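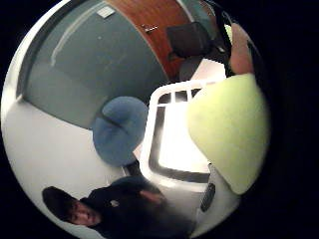 *Reading time: 2 minutes*

**DROLHOLM, June** — Sestari has released the first results from Zaluto, its test program for machines that do household chores. In 834 attempts at putting soft toys into an open rack, the program's robot arm finished 477 without help from a person. The company does not consider that rate good enough for home use.

Zaluto covers short jobs that most adults do without thinking: clearing a table, filling a bin, sorting laundry, placing items in a rack. The robot learns each job from recordings of people doing it by hand. The current training set holds 2,536 recordings and will be extended before the next round of tests.

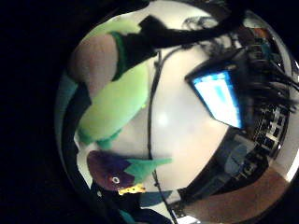
**Can a robot tidy a living room yet?**

Parts of it. The arm can pick up many common items one at a time from a clear surface, but it is slow, and it still needs a person nearby when items overlap or fall.

Soft items caused more failures than rigid ones. A plush toy changes shape when gripped, and a grip that works on the body often slips on a tail or a leg. The most common fault in the toy trials was a poor first grip. The second was release: the arm opened correctly, but the toy caught on the side of the rack and came to rest partly outside it. Sestari scores that result as a failure even when the toy stays put.

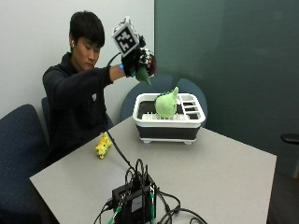
*A green plush dinosaur rests in the drying rack while another plush toy is held in a gloved hand.*

"The arm does the middle of the job well," said Waraporn Wongsuwan, head of testing at Sestari. "It moves the toy from one place to another with few errors. The first second and the last second are where we lose trials, and those are the parts a person does by feel."

Speed was recorded but not scored. An attempt ended when the toy was fully inside the rack, when the arm stopped moving, or when the operator stepped in. Each toy was tried in several starting positions, including on its side and face down.
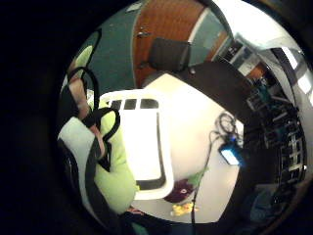

Starting position had a larger effect than size. Toys lying flat were harder to grip than toys resting on their feet, and long, thin limbs pointing toward the arm lowered the success rate further. Color had no measurable effect.

The next round will use a set of 100 household objects, with soft and rigid items mixed on the same table. Ametepe, which supplies the gripper, will provide a revised fingertip with a softer surface. Both fingertips will be tested on the same jobs so that the results can be compared directly.

Sestari has set no date for a home product. The scoring rules and a list of failed attempts by type are available on request from the Sestari press office in Drolholm.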